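Tiebreaker after a forfeited map, does it count for head to head??

Posted in Esports > Rules and Formats

Hi all, quick one because our playoff seeding gets locked tonight at 9 pm. We play in an amateur 5v5 league (Dekesia Open, lower division). Regular season is done and us and Trenus finished level on match wins. We played them in a best of 3 back in November. They won map one, we won map two, map three they had a guy disconnect and couldn't get a sub in before the pause ran out so the ref gave us the map.

Now Trenus is saying a forfeited map doesnt count for head to head so it should go to game difference, and they are ahead of us on that. The rulebook just says "head to head result between the tied teams" and nothing else. Admin hasn't replied since lunch. Who is right? If we drop a seed we get Pikton in round one and I would really like to not get Pikton in round one.

Thanks
Blandine Hamel

kurup_mid

You win it. Head to head is the match, not the maps. Result on the bracket page says 2-1 to you right? Then it's 2-1. How you got map three doesn't matter unless the rules say so, and you said they dont.

Same thing happened in our division last split, different league tho. Other team complained for a week. Seeding stayed.

Screenshot the match page now before anyone edits it. Also the ref's message giving you the map, if it's still in the match channel.

oldjungler42

Mostly agree with the above but careful. There are two kinds of forfeit and leagues treat them differently.

Full match forfeit = team never shows. A lot of leagues throw those out for tiebreakers, or score them 2-0 but leave them out of game difference. Fair enough, you didn't play.

Map forfeit inside a match that was played = normally stands. You both showed up, you both took a map, the third was a ruling. That's your case. So I'd expect head to head to go to you.

What I would do, in this order:

Check if there's a separate page for pauses and disconnects. Ours has it under "technical", not under "standings", took me forever to find. Sometimes the line about forfeited maps is hiding in there.

Look at how long they had. If the pause limit was cut short by the ref they might have a protest. But protests usually have a deadline, and November is long gone.

Open a proper ticket, don't just DM the admin. DMs get lost. Put the match number in the first line. Mine was 3025 and they found it in two minutes, the time before I wrote a whole essay with no number and waited all evening.

And keep it short. "Tied with Trenus, we won the match 2-1, please confirm seed." Dont argue about the disconnect, let them bring it up.

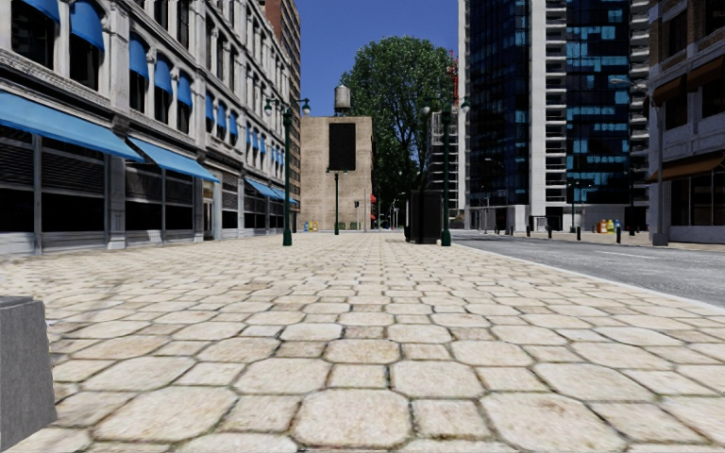

Blandine Hamel again, found the technical page, thanks!! It says a map awarded by the ref "is recorded as a win for the opposing team" and thats it. Nothing on tiebreakers. Ticket is in with the match number. Trenus captain still says game difference but he couldn't point me to any rule.

oldjungler42

"Recorded as a win" is all you need imo. Paste that line in the ticket.

One more thing, if they do go to game difference ask whether your awarded map is in the total. They can't leave it out of one and count it in the other. And start prepping for Pikton anyway, they first pick the same support nearly every game, so ban it and see what they do.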